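Notes for Unit 5: Choosing a Two-Arm Kit for Handover Work
Course: Practical Robotics, second term
Instructor: Aileen Layug
Lab lead: Gerardo Macaraeg

Reading before class: the Fostero quick-start booklet, first two chapters. Skip the part on painting the shells.

Where we are

Last unit ended with one arm picking up a part and setting it down again. You now know most of what can go wrong with that. This unit adds a second arm, and I have been looking forward to it since February! Two arms that can pass a part between them can do a surprising amount: turn an object over without putting it down, reach across a table that is too wide for one arm, hold something still while the other arm works on it.

We will be working with the Fostero Pair, the kit our lab in Cabanatuan has on trial. Your job by the end of the unit is to write a two-page review that another school could use to decide whether to order one. So these notes have two threads running through them. One is how handover works. The other is what to look for in a kit, any kit, and how this one holds up so far.

What the kit is

The Fostero Pair is sold as a set of two small tabletop arms, each with a two-finger gripper and a wrist camera, plus a control box and software. The finger shells are meant to be reprinted by the user, and the part files come with the kit. I love this. When a finger wears down or snaps, you print a new one, and if you want a different tip shape you can draw it yourself and try it the same afternoon.

The other kit on our list is the Jitovberg single-arm trainer. You can buy two and run them side by side, but they do not share a clock, and getting them to agree on when to let go of something is a project all by itself. A good project, maybe, for a longer course than this one.

Handover, step by step

We will use these names all term, so please learn them.

Giver: the arm that holds the part at the start.
Receiver: the arm that will hold it at the end.
Meeting point: the spot above the table where the exchange is planned.
Overlap: the short time when both grippers have hold of the part.

The giver brings the part to the meeting point and stops. The receiver moves in with its fingers open, wide enough to clear the part on both sides. It lines up, closes, and checks its grip. Only then does the giver open and back away. Most failed handovers in our lab come from the receiver closing off center: one fingertip arrives early, pushes the part sideways, and the giver's grip twists.
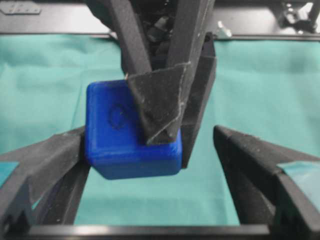
Fig. 1. Wrist camera view. One gripper holds the blue cube over the cloth; the lower fingers stand open on either side, the left much nearer to the cube.

Look at the two gaps in Fig. 1 before you look at anything else. The left fingertip is touching the cube or very nearly so, while the right one stops well short with a good stretch of cloth showing in between. If the receiver closed evenly from this position, the left finger would do all the pushing at first. What correction would you send, and to which joint? Write your answer down before class and we will compare.

Notice too how the holding gripper takes the cube. One pad presses at an upper front corner and a second finger braces the far side, so the lower part of the front face stays clear. That matters a lot when you plan a handover. The giver should always leave the receiver somewhere good to grab. Students tend to pick the strongest grip for the giver and then find there is no room left for anybody else -- plan both grips together, on paper, before you move a motor.

Things to check on any two-arm kit

Wrist view. Can you see both of the arm's own fingertips in the picture, and the other gripper too? A camera that sees only the part is not much use at the meeting point. The Fostero view is close and low, and I find it very readable. Colored tape on the fingers also helps people keep track of which gripper is which when they review a recording late in the day.

Finger wear. Look at the pad in Fig. 1, with its scuffed surface and the pale worn seam along one edge. Worn pads are normal and you should expect them in any teaching lab, but ask how easy they are to swap. On the Fostero it takes 2 screws per pad, and the screws are a size you can buy at a hardware store. Full marks from me there.

Table surface. We run on cloth. It is kind to dropped parts and cuts down glare, but it wrinkles, and a wrinkle changes the height of whatever is resting on it. For handover above the table this hardly matters. For picking up it does, so smooth the cloth before every set of trials.

Timing. Ask whether both arms run from one clock. The Fostero control box handles this well. You set the overlap in the Lendari panel (the software that ships with the kit) and both arms respect it.

Documentation. Mixed, I have to say. The quick-start is friendly and clear, but the chapter on camera calibration assumes you already know how to do it. Gerardo has written a cleaner version and it is pinned up beside the bench.

Results so far

Gerardo ran 71 handover trials with the factory settings and got 17 drops. Nearly all of the drops came while the receiver was closing. He then lengthened the overlap and added a centering step before the close. With those changes we have done 29 more trials and the drops have gone down to 2. That is a small set and the same person ran both, so treat it as a reason to test further. Your groups will be adding to it, and I really want to see whether the centering step or the longer overlap is doing the work!

Lab task

Work in pairs. Use a printed cube.

Run a set of handovers with the centering step on and the overlap at its factory value. Then run a set the other way around. Save the wrist recording for every trial, including the boring ones. For each drop, note which fingertip touched first and where on the part it landed.

Keep hands outside the marked area while either arm is powered. The stop button is on the front of the control box, and one of you should be within reach of it the whole time.

For your review

Address your two pages to a teacher who has used one arm but never two. Cover setup, the wrist view, the gripper parts, the software and the calibration chapter. Say what you would change. If you disagree with my opinions above, say so and show me the trials -- I am fond of this kit and could use the argument. Drafts go in the shared folder by 4 p.m. on the last lab day of the unit.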